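Last updated: 21/09/2021
2 min read

I have been trying to get the laundry down to one day. For years I washed whenever the basket was full, which meant there was always something damp hanging over a door. In June I started doing all of it on the same day each week, and I have kept it up since.

The change began with the water bill. It came to 594 for the year, 108 more than the one before, and I went back through my habits looking for the reason. Half loads were the main thing. I was running the machine for two shirts and a pair of socks.

My neighbor Tyyne Aaltonen has done one laundry day her whole adult life. Her order is sheets first, then clothes, then towels. I copied that for a while and then moved towels to the front. They take the longest to dry, and if they go out by nine they are ready before supper.

I also quit using fabric softener on them. My towels had stopped soaking up water and just pushed it around. After a few washes with half the usual detergent they were better. The older ones from my Tostow days are still rough, but they work. 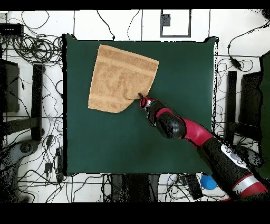
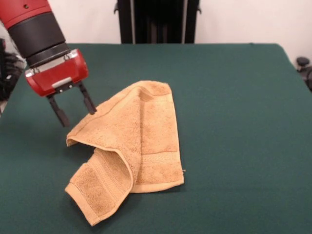
Tan towel on the green mat, then the red and black arm over the green cloth.

Folding is the part I still put off. I used to fold in half, then in half again, and the stack always leaned. Now I fold lengthwise in thirds and then once across. It fits my shelf, which is only 18 inches deep.

Sheets I have given up on. Léonie Marchal showed me how to tuck the corners of a fitted one into each other and I followed along fine in her kitchen. At home I roll it up and put it in the pillowcase.

The bill for this year isn't in yet. I'll add the number when it comes. Next I want to sort out the drying rack, because one leg has started to slip and I have it propped on a paint can.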